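May 8, 2019

Water hardness test this morning, kitchen tap, Trullesby side of the main. The strip read higher than in October. I ran a second strip to rule out a bad batch and got the same color. Hilkka Heiskanen says the utility switched to the Pliltstead borehole over the winter and that hard water is the price of it. She is probably right. I have asked for the supply sheet in writing.

The practical question is detergent. The dose table on the Pelkonen powder has three rows, and we have been using the soft water row for years. Too little powder in hard water leaves mineral residue in the pile of anything napped, and the fleece goes stiff long before it looks dirty.

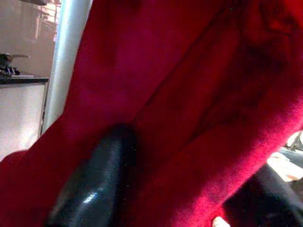 Red fabric, close up. The fold shows the nap best.

Worked through the arithmetic after lunch. The hard row calls for 40 g more per load. At 4 loads a week that is a noticeable amount of powder, so I looked at softening the supply instead. Lenni Koivisto quoted 1,549 for a Vurkance unit, installed, salt not included. Declined for now. Washing soda is cheap and does part of the same job, though it has to be dissolved first or it cakes. 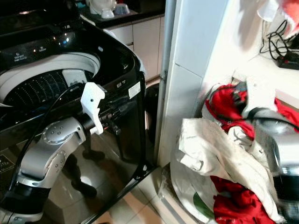 Top loader open, with red and white clothes in the basket.

Notes for the trial, starting tomorrow:

1. Dissolve 100 g of soda in a jug of hot water. Pour it into the drum before the clothes go in.

2. Powder at the medium row, leveled with a knife. No softener – it coats the fibers and would hide the result. 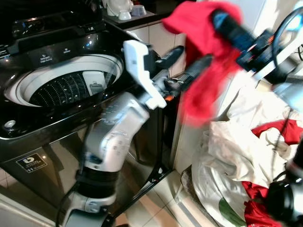 3. Reds separately, cold, one extra rinse. Keep the rinse setting the same for every load or the comparison is worthless.

4. Dry flat, out of the sun. Compare by hand with a piece that has not been through the trial.

The weak point is step 4. Stiffness by hand is a poor measurement and I know which piece I want to win. A bending test would be better: lay a strip over a ruler edge 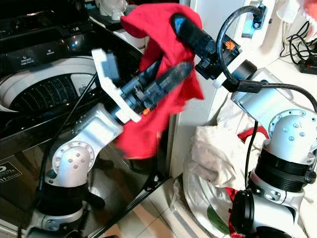 and read how far it droops under its own weight. That needs a cut sample, and I am not cutting up a good fleece for it. Hilkka has an old one with a torn cuff. Will ask her on the phone tonight.

Kettle descaled at four. Heavy deposit on the element, none on the lid. Rain gauge empty again.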